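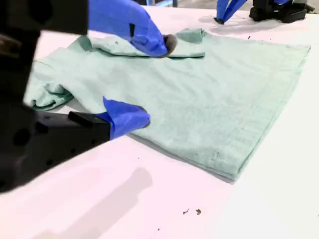
Fingertip day is my favorite day of the week, and I know how that sounds. Every Friday the folding cell at Zanden gets its covers changed, and since I finally have a routine I like, I'm writing it down before I forget the order again.

The covers are the blue rubbery sleeves that go over each finger. Bare fingers slide right off a jersey knit, but with a fresh sleeve you can press down on one layer and it stays put while the other arm folds. It's such a small part and it changes everything! A sleeve that has started to crease at the tip still works for a while, then one morning the folds come out crooked and you lose an hour blaming the software. (I lost two.)

So, the routine. Arms parked, air off, old sleeves off. I roll them down from the base like a sock, because pulling from the tip leaves a little ring behind and you need tweezers to get it out. Wipe the finger with alcohol and let it dry all the way. New sleeve on, smooth it toward the base, then check that the pad sits square. We tried sleeves from Asov first and they were fine, but the Marulanda ones are a hair thicker and they last us 9 days where the others started slipping much earlier.

Then the screws. The housing has a bunch of recesses that collect lint like you would not believe, and I go over all of them with a soft brush before I put a wrench anywhere near them. I've found exactly one loose screw in 11 weeks, and I was thrilled.

Last comes the table. White tops show every speck, and I love that about them. Bits of dark fluff land around the mounts and near the hems, so I wipe toward the front edge, never toward the bases.

After that it's a test shirt, always something soft and light colored, and I watch the first fold with my nose practically on the guard. If the cloth drags when a finger lifts, the sleeve has a wrinkle in it. Take it off and start over — smoothing it in place has never worked for me.

The counter in Zirnero, our logging tool, said 610 folds since the last change when I reset it this time. Next week I want to try cutting the sleeves a bit shorter at the base, so they stop bunching up there.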